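Subject: Re: mugs and coasters, who has a system?
From: Vojtěch Kolář
To: Nonard tableware list

Fahad, you've picked my favorite subject! 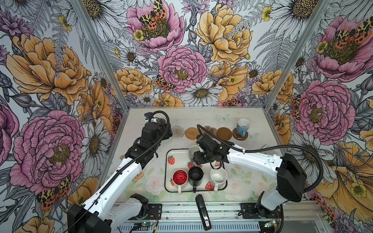

I read your message at breakfast and went straight off to rearrange a shelf. To answer your first question — yes, one coaster per mug, every time, and no, they don't have to match. I love a row where every coaster is different. A spiral rattan one beside a pale woven one, then something flower-shaped, then a plain round brown. A light blue mug on a dark brown coaster looks wonderful, and I'd put that pairing out before any boxed set.

For the tray, I'm all for a loud print. Strawberries with a black rim? Yes please! Plain mugs go best on it, black or white, and maybe one with a red inside to pick up the berries. I turn all the handles toward the front edge so people can grab one without reaching over the others.

On Fahad Dhanial's message, 7:40 in the morning:
> I've got 71 mugs after the Girnungate sale and 2 trays.
> Do you carry them out on the tray and move each one to
> its own coaster, or leave them where they are? And does
> anyone wash woven coasters? Mine have tea rings.

I move them across one at a time, as people sit down. Woven ones I wipe with a damp cloth and dry flat — never soak them, I lost a lovely pair from Montecinos that way in September.

71 mugs, though! Do you have a list? I'd swap for anything blue.

Vojtěch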